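Bin picking cell, yellow cable snags at wrist – how are you dressing yours?

Forum: Cells and Integration > Maintenance

tolvane
Posted May 17, 2025

We have a small bin picking cell at the Tveit site, put together by Flirnness and handed to us in March. I look after it now. The trouble is the dress pack. When the wrist turns far enough to reach the left wall of the bin, the loop goes tight and pulls at the bracket on the joint. We had a fault on the gripper line twice this week and both times it cleared when I moved the cables by hand.

At the moment the whole lot is tied to the forearm with plain cable ties, one across the black bundle and one further out on the yellow. I added a bit more slack after the first fault. It then hung low and brushed the parts when the arm went down into the corners, so I took some of it back.

The bin itself is clamped to the bench with bar clamps so it can't creep when the gripper touches the wall. That side of it works well.

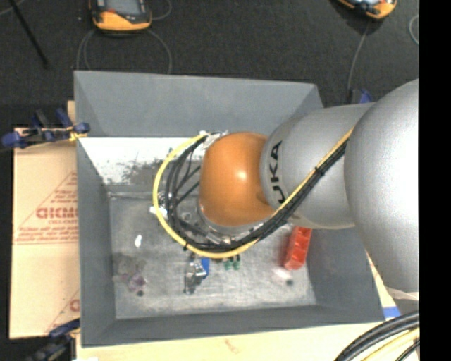

marrowgate
More slack won't fix it. You have a loop that has to do two jobs, bending and twisting, and it is anchored too close to the wrist. Move the tie on the forearm back towards the elbow by 70 mm or so and let the twist spread over a longer run. Then mark the cable with tape so you can see if it slides.

tolvane
I can try that. How tight do you pull the tie? Flirnness had them done up hard, and I have copied that.

marrowgate
Too hard if the jacket shows a dent when you cut the tie off. Snug enough that you can't push the bundle through with a thumb. And trim the tails flush, a long cut end will saw at the next cable along.

pell_ox
I don't agree about the 70 mm. We did that on a cell at Relville and all that happened was that the slack moved to the elbow and rubbed there. In the end we limited the last axis in the program. Go and look at which picks need the full turn. Ours was 2 poses out of the whole set, and the planner could reach the same parts with the wrist the other way round. No new hardware at all.

marrowgate
Limiting the axis is fine if you can live with missed parts in the corners. Some people can't. I would still want the cables right first, as somebody will change the limit back one day.

pell_ox
Somebody will also move the tie back one day. Put both in the handover notes.

tolvane
Corners are where we already miss. The program logs skipped picks and I counted 121 over the last full shift, nearly all with the target near a wall. I don't want to add to that, so I'll start with the cables.

dunnet_r
Does the yellow one have to be outside the black bundle? If it is stiffer than the others it will always want the bigger radius, so outside is probably right, but then don't tie it hard to the rest. We use hook and loop straps at the loop and keep ties for the straight part on the forearm. Straps let the cables shift a little against each other. They do pick up dust, so change them now and then.

hessle77
Straps came off on ours within a month and one ended up in the bin with the parts. I would not use them over an open bin. A proper sleeve or a swivel clamp costs more but it stays where it is.

dunnet_r
Depends on the strap. The wide sort with a buckle has held for us. The thin ones are no good, I agree with you there.

hessle77
Fair enough. Separate point for tolvane: check the connector while you are at it. If the fault clears when you move the cable, you may have a broken strand right behind the plug, and no amount of tidying will cure that. Wiggle it with the arm held still and watch the input.

tolvane
Checked this afternoon with the arm stopped. Input drops out if I bend the cable sharply within 30 mm of the plug, and it is steady everywhere else. So there is damage there. Spare is on order from the Lirkberg stores.

marrowgate
Fit the new one before you move anything else, or you won't know which change did it.

pell_ox
And run it slowly through the worst corner pose by hand with the program off. Watch the loop all the way round, both directions.

tolvane
Will do. Cable first, then the forearm tie, then I'll look at the axis limit if it still pulls. Leaving the straps for now.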